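Do swifts really sleep on the wing?

April 18, 2023

Every spring the same claim does the rounds: swifts eat, drink, mate and sleep in the air, and hardly ever touch the ground. I've repeated it myself at parties. This year I thought I'd better find out how much of it I believe.

The flying part I'll accept. Trackers small enough for a swift to carry have shown common swifts staying up for 10 months, with only a few short stops in some birds and none at all in others. Fine. It's the sleeping I have trouble with. To say an animal is asleep you want a reading from its brain, and as far as I can find, that has been done in the air with frigatebirds, which are a good deal bigger. They slept in short bursts and not for long. For swifts we have birds gliding at night and a lot of people filling in the rest. 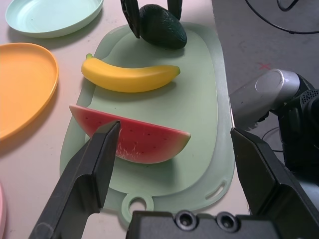 Watermelon, banana and avocado on the green board.

Perhaps they do sleep up there. They must rest somehow. But "must" is doing heavy work in that sentence, and I'd like the bird books to say so.

I'm just as wary of the nest box crowd. The pair of Rello boxes under my eaves have been up for 3 years, with the call recording playing every July, and so far I've had 2 sparrows. The leaflet promised "rapid uptake". Rapid for whom?

I'll leave the boxes where they are. Taking them down means borrowing the long ladder again.

Print this post | E-mail this post

Recent posts
Are hedgehogs really good for slugs?
The Kumska heron count, again
Ulisano bird seed: what's in the bag

Contact | © Varghese Notes | Back to top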